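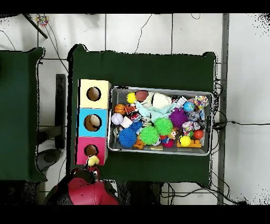
Daranee_J wrote:
I would like to believe it, but I have two children and I have heard "machines will tidy the toys soon" since before the older one was born. She is 9 now and the toys are still on my floor. What does it do when a toy belongs in no box? In my house this is the main problem.

NattawutS wrote:
Fair question. As thread starter I should say more than I did. The task is to take toys out of a mixed bin and put each one into a cardboard box through a round hole. There are three boxes, pale yellow, sky blue and hot pink. We chose toys because they are difficult in many different ways. A ball rolls, a spiky rubber ball has no flat side, a plush toy changes its shape when you hold it. If an arm can do this, I think it can do a good part of the tidying in a house. My claim is only that we are closer than most people in this forum say.

About the toy which belongs nowhere: at present it must still go in a box. There is no fourth choice.

Manee.O wrote:
Then it is sorting, and sorting is a smaller thing than tidying. When I tidy I first decide what is rubbish, what is broken, what must be washed and what my son will cry for at bedtime. Putting the thing in the box is the easy part of the work.

NattawutS wrote:
It is the easy part for you. For an arm it is the hard part, and that was my point. The deciding can be done quite well already from pictures. The fingers are behind.

yupin_paisan wrote:
I work on a packing line at Limsakul, on the late shift, so I can speak about the shop floor only. We have had two arms since October. They pack cartons of the same size and I have no complaint, they are better than me at four in the morning. But there is one station with mixed returns, and on this station we still have people. The arm was tried there. It could pick up hard things. With anything soft it took two pieces together, or it pushed the piece deeper into the tray. The supervisor stopped the trial after 61 trays.

So I agree with Nattawut that the fingers are behind. I do not agree that this means we are close.

Daranee_J wrote:
Thank you Yupin, this is the kind of answer I wanted.

Waraporn Inthanon wrote:
May I ask how many toys you have tried, and how many went in? I see this left out of almost every post about home robots. A person writes "it can fold towels", and later we learn that it folded one towel, on the third day.

NattawutS wrote:
You may ask :) On the last full count we had 333 attempts and 246 toys went into the box without help. I counted a toy as failed if it fell, if it stayed on the edge of the hole, or if I had to touch anything. I did not count the time, and I admit that the time is not good. My nephew can empty the same bin before the arm has done one row of it.

Waraporn Inthanon wrote:
That is more honest than I expected, thank you. But look at it from the side of the user. Roughly speaking, one toy in four needs a person. If I must stand beside the machine all evening, I have not saved any work. I have changed tidying into watching, and I prefer tidying.

NattawutS wrote:
I do not think you must stand beside it. The failed toys stay on the table or in the bin, and you put them away at the end. It is like a dishwasher: you still wash the big pan by hand, and you do not say that the dishwasher is useless.

Manee.O wrote:
The dishwasher does not drop my plates on the floor.

yupin_paisan wrote:
Mine does not put them back in the cupboard either, and this is the part I hate – so I would pay for an arm which does only that. Same plates, same shelf, every day. It is much nearer to my cartons than to a bin of toys. Perhaps we ask the machines for the wrong chore first?

Daranee_J wrote:
This I would buy. Does Comard or Rurar sell something for it?

Waraporn Inthanon wrote:
I have not seen one from either of them, only promises. Please do not pay a deposit to anybody.

NattawutS wrote:
I agree about the deposit. About plates, I am less sure than Yupin. A wet glass is very unpleasant for a gripper, and a broken one is worse than a fallen ball. But I will try with plastic cups next, and I will write the count here also if it is bad. If someone has a preference for the kind of cup, please tell me before I go shopping.

Manee.O wrote:
The children's ones with two handles. They never stack properly, even for me.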